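Publié le 13 juin 2021 – Service de presse de Pudholm
Temps de lecture : 2 min

Pudholm ouvre une consultation sur le tri des emballages de boissons

Pudholm, établissement chargé de la collecte des déchets ménagers dans le bassin de Brevlow, ouvre une consultation publique sur les nouvelles consignes de tri applicables aux briques alimentaires. Elle s'adresse aux habitants, aux commerces de bouche et aux gestionnaires de restauration scolaire.

Les briques sont actuellement déposées avec les ordures ménagères dans une partie du territoire et avec les papiers dans l'autre. Le projet soumis à consultation prévoit une consigne unique – dépôt dans le bac des emballages, brique vidée, bouchon revissé, sans rinçage. L'étude préparatoire, confiée au cabinet Nguyen-Tran, a porté sur 759 foyers répartis dans 9 communes. 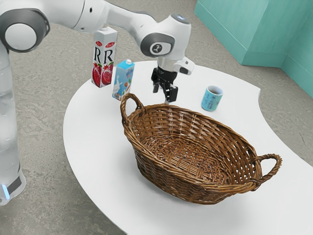 Brique de jus posée sur une table blanche, sous un bras robotisé blanc. Image de synthèse.

Le dossier comprend le projet de règlement de collecte, la carte des tournées et le barème applicable aux professionnels. Il est consultable pendant 60 jours au siège de Pudholm ainsi que dans les mairies des communes concernées. Les observations peuvent être consignées sur les registres ouverts à cet effet ou adressées par courrier, la date de réception faisant foi.

Deux réunions d'information se tiendront à Brevlow avant la clôture de la consultation. Les horaires seront affichés en mairie. La société Stalter, titulaire du marché de collecte, y présentera les modifications de tournées envisagées, notamment pour les immeubles dépourvus de local à bacs.

Les consignes en vigueur restent applicables jusqu'à l'adoption du nouveau règlement. Les établissements scolaires qui disposent déjà d'un bac spécifique conservent leur jour de passage habituel – aucune démarche n'est requise de leur part.

Contact presse : service de presse de Pudholm, au siège de l'établissement.

Dernière mise à jour : le jour de la publication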